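Toon Wuyts
24 avril 2022

Première vraie semaine de téléopération sur le projet Droltora et je suis aux anges ! Petit fil pour raconter 🧵

Le principe : on ne programme pas le geste, on le montre. Je pilote le bras Franka dans le simulateur avec une manette 6 axes, tout est enregistré, et le modèle apprend à partir de mes démos.

110 démos gardées à ce jour. Les premières sont affreuses – je tremble, j'hésite, je repasse trois fois au même endroit. Begum m'a demandé d'en garder quelques-unes quand même, elle veut voir ce que le modèle en fait.

Le plus dur au début, c'est la profondeur. Sur un écran plat, on croit être au-dessus de l'objet et on ferme la pince dans le vide. J'ai fini par ouvrir 2 vues côte à côte et ça change tout !!

Côté décors, on a quitté la table de cuisine pour la salle de bains. Rouleau de papier posé sur l'abattant des toilettes, pince ouverte juste au-dessus, et c'est parti.

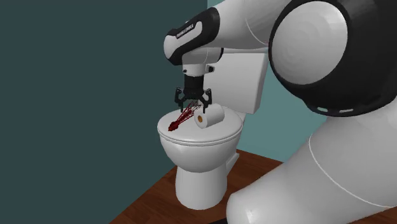 Et il faut descendre lentement, vraiment lentement. Une démo peut prendre jusqu'à 133 secondes quand je m'applique – avec la pratique ça baisse, et la main se détend.

Prochaine étape en mai : la même chose en guidage manuel, sur le vrai bras, chez Duvik. J'ai hâte !

Si vous avez des réglages de manette à partager, je prends tout.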